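4. Laying the knit out flat

Do this after the wash in section 3, not before. You want a clean tabletop, nothing on it that can snag.

1. Wipe the table. Dry cloth first, then a damp one, then dry again. Wood holds more water than you think.
2. Run your palm over the surface. Any splinter or rough spot, sand it with the 600 paper from the Fimix kit and wipe agian.
3. Put the knitted piece down toward one corner. Leave the rest of the wood clear, you need the room to square it up.

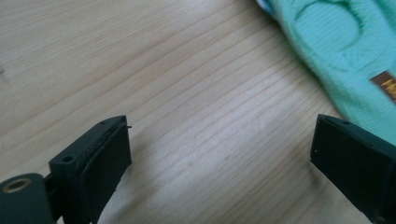

Fig. 4. Knitted piece at upper right, bare wood next to it.

4. Smooth from the middle out. Flat hands. No pulling on the edges.
5. Check width against the chart on page 241. Too narrow, ease it out a little at a time.
6. Leave it. Overnight is best, turn once.

NOTE: Small flecks and marks in the wood grain are fine as long as they are smooth to the touch.

CAUTION: Do not use the Clulto spray on bare wood. It can leave a film and the film comes off on light colored yarn.

Spare paper is part no. 1731, order form at the back. Folding is in section 5.

Rev. 21 Aug 2021, F. Urquijo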